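The Yellow One

My sister left me in charge of the shirts, which was her first mistake. Her second was going to Dolstead for the weekend with her phone switched off.

There were 42 of them, all for the Gistirberg fun run, and they'd come from the printer jammed in two garbage bags like something you'd leave out on the curb. Folded in thirds, she'd said, sleeves in, sorted by size, ready for pickup in the morning. I said sure, no worries, how hard can it be? I have been folding my own shirts for years (badly, into a drawer that doesn't shut).

So I made tea, put the radio on and got stuck in. The first few were awful. I did one that looked like a paper plane and one that looked like a sandwich somebody had sat on. By the time I'd got through 16 I had a bit of a rhythm going, though, and I was feeling pretty pleased with myself, humming along and everything, and then I reached into the second bag and pulled out a yellow one.

None of the others were yellow. The others were navy, every single one, with the run's silly goat on the front. I held this one up to the light and it was the colour of a lime that's thinking about becoming a lemon, and it was soft the way a shirt only gets after somebody's lived in it.

I knew that shirt. Well, I knew one exactly like it. Dad had bought it at a servo outside Balimov the summer the car died, when we were stuck there for two days and he'd spilled gravy down the only clean thing he had left. He wore it to everything after that. He wore it to my graduation, under a jacket, and thought Mum wouldn't notice!

I laid it out flat and just stood there for a while.

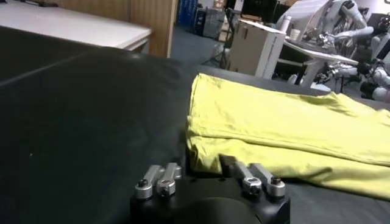 I tried it in thirds first, the way I'd done the rest, and it looked wrong. Too tidy. Dad folded things by turning the bottom under and squashing the whole lot down with his forearm, and whatever wrinkles were left over could stay there as far as he was concerned. So I did it his way. It took me four goes to get it properly lumpy.

Then I had to decide what to do with it, and I'm not proud of how long that took. I could ring the printer. I could leave it on top of the pile with a note. Maybe some poor bloke had dropped it in the wrong bag and was turning his laundry room upside down looking for it. I got as far as finding a pen.

My sister turned up the next morning with the trailer, sunburnt and in a terrific mood, and went through my piles without saying anything too rude. She refolded the sandwich. Then she saw the yellow one sitting by itself and went quiet.

"Where'd you find that?" she said.

"Second bag."

She picked it up, still folded, and put her nose to it the way you'd smell a melon at the market.

"It's not his," she said.

"I know it's not."

She carried it out to the car anyway and put it on the front seat, and I had to ride in the back with the goats.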